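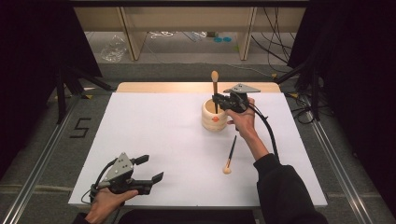

# Storing makeup brushes upright in a cup: bristles up, and what kind of cup?

Posted in Home & Storage > Bathroom and Vanity
Viewed 3000 times

**Sandra Marsden**

I keep my makeup brushes in a plain wooden cup on a small white table. For years they were in a zip pouch in a drawer, and the big powder brush came out with a dent in one side every morning, so in January I moved everything out into the open. I like having them where I can reach them, but I have run into a few things I'd like help with.

First, the cup tips. It is a light wooden cup, not heavy, and when I put two or three of the long-handled brushes in and they all lean the same way, the whole thing goes over. It has happened with the table bumped and also with nobody near it.

Second, I'm not sure about washing. I wash the brushes in the sink and put them back in the cup to dry, heads up, the same way they are stored. My sister says that ruins them. She lays hers flat on a towel. Does it matter? They look fine to me so far, but one of the older ones has started to turn a little where the handle goes into the metal part.

Third, the inside of the cup. There is a dark ring at the bottom now. I assume that's from the wet handles. Can it be cleaned, or do I need to replace the cup?

And last, dust. The table is by a window and I don't use the large face brushes every day. Is there a way to keep them upright and still covered that doesn't look like a kitchen utensil holder?

The cup has no name on it. The brushes are a mix. Two are fluffy round ones with dark handles, and the rest are small eye brushes that I would be happy to keep somewhere else if that helps. I'd like to keep the wooden cup if I can.

*617 people found this useful*

---

**Rowbotham**

I did makeup for a bridal shop for a long stretch and now do it part time out of my spare room, so I have been through most kinds of brush holder. Taking your points in order.

**Tipping.** A light cup needs weight in the bottom. Use something that won't move. Glass pebbles from the craft store work, and so does coarse aquarium gravel, rinsed first and dried all the way. Fill it a third of the way. If you go higher than that, the short brushes stick up too far and you are back to a top-heavy cup. I don't like rice or dried beans for this. They pick up damp, and if the cup goes over you will be finding them for a month. Sand gets into the brush heads no matter how careful you are.

If you don't want anything loose in there, cut a circle of thick felt for the bottom, put a flat stone or a couple of large steel washers on it, and cut a second circle of felt to go on top. That keeps the handle ends from getting chipped too. Paint on brush handles chips easily, mostly at the very end.

Also look at the underside of the cup. Some turned wood cups aren't quite flat and will rock on a hard tabletop. Rub the base over a sheet of medium sandpaper laid on the table, in circles, until it stops rocking. Or stick on a thin cork pad, which will keep it from sliding as well.

**Washing.** Your sister is right, at least for the drying part. Bristles up is the correct way to store a dry brush. It is the wrong way to dry a wet one. The water runs down through the head and sits inside the metal collar (the ferrule), where it softens the glue and swells the end of the handle if the handle is wood. The turning you describe sounds like that glue letting go.

What I do:

1. Wet only the bristles, with the head pointing down under the tap.
2. Work a little mild soap or baby shampoo into the palm of the hand with the brush. Don't mash it.
3. Rinse, still pointing down, until the water runs clear.
4. Squeeze the head gently in a towel and shape it with your fingers.
5. Lay the brush flat on a dry towel with the head hanging over the edge of the table or counter, so that air gets all the way around it.
6. Leave it overnight. A big dense powder brush can need a full day and a night.

Then it goes back in the cup, heads up.

If you lay a fluffy brush flat with the head pressed on the table while it is wet, it will dry with a flat side. That is probably the same kind of dent you were getting in the pouch. It usually washes out.

**The loose brush.** Let it dry for several days. Pull the handle out if it comes easily, scrape the old glue off the end, put in a small amount of waterproof wood glue or two-part epoxy, push it back in, and wipe off what squeezes out. Leave it alone until the next day. I have brushes I repaired this way that are still in the kit. If the bristles themselves are coming out in clumps, don't bother.

**Eye brushes.** Yes, move them. Small brushes and big brushes in one cup always ends with the small ones buried, and every time you dig one out you rough up the edges of the big heads. A short glass or an old candle jar is fine for those. Pull the brush out by the handle, low down, just above the rim of the cup. People grab them by the head, and that is how they get splayed.

---

**Vundden**

get an acrylic one with a lid. wood is not sanitary

---

**Stokwood**

I turn small wooden things on a lathe, cups included, so I'll take the ring and leave the brushes to others.

A dark ring in the bottom of a light wood cup can be one of two things. If it is gray or brown and smooth to the touch, it is most likely a water stain. If it is black and a little fuzzy, or the cup smells musty, treat it as mildew. Either way, empty the cup and let it dry out for a couple of days lying on its side in a warm room before you decide anything. It will look lighter once it is dry.

For a water stain, sand it lightly. Wrap a piece of fine sandpaper around the end of a dowel or a wooden spoon handle and work it around the bottom. Go with medium first if the stain is deep. You won't get every bit out of the corner where the wall meets the base, and I wouldn't try very hard, it's a brush cup.

For mildew, wipe the inside with plain white vinegar on a cloth, let it dry, and then sand. Do it outdoors or by an open window and wear a dust mask. Don't soak the cup. Don't put it in the dishwasher either. I get asked to fix cups that went through the dishwasher and most of them have a crack down the side that can't be closed up.

After that the inside needs a finish, or you will have the same ring again. A lot of inexpensive wooden cups are finished on the outside only. The inside is left raw and it drinks up whatever drips into it. Options:

- **Mineral oil** from the drugstore. Easy, no smell, but it has to be redone every few months, and it stays slightly oily for a day or two. Keep the brushes out until it is dry to the touch.
- **Paste wax** over the bare wood. A bit better against drips. Buff it well.
- **Water-based clear coat**, two thin coats with light sanding between. This is what I would use. It takes an afternoon and you don't have to think about it again. Let it cure for a week before you put anything in.

If you are going to use glass pebbles as suggested, do the finish first. Pebbles over damp raw wood will hold the moisture against the bottom.

I disagree with the post above about wood. A dry wooden cup that gets wiped out now and then is fine. An acrylic cup with wet brushes in it will be just as bad, and a tight lid makes it worse. The trouble is putting things away wet.

For dust, a glass dome, the kind sold for small plants or clocks, will go over a cup and the brushes. Measure the tallest brush standing in the cup and add an inch. Lift it off in the daytime or set it on a couple of thin felt dots so there is some air. A clean cotton handkerchief draped over the top overnight does the same job for no money, though I understand it isn't much to look at.

*647 people found this useful*

---

**Sandra Marsden**

Thank you both, this was what I needed. The ring was smooth and it did get lighter after the cup dried out, so I sanded it and have put on the first coat of clear. The base rocks a little on the table — I hadn't noticed until I checked — and I'll do that with the sandpaper too.

I have glued the loose brush with epoxy. The small ones are in a jelly jar for now.

One more thing, in case anyone comes back to this. If I use the felt and washers, do the washers need to be stainless?

---

**Stokwood**

Stainless or zinc plated, either one. Plain steel will rust if a wet handle ever goes in, and rust stains in light wood are harder to get out than the ring was. Give the second coat the full week.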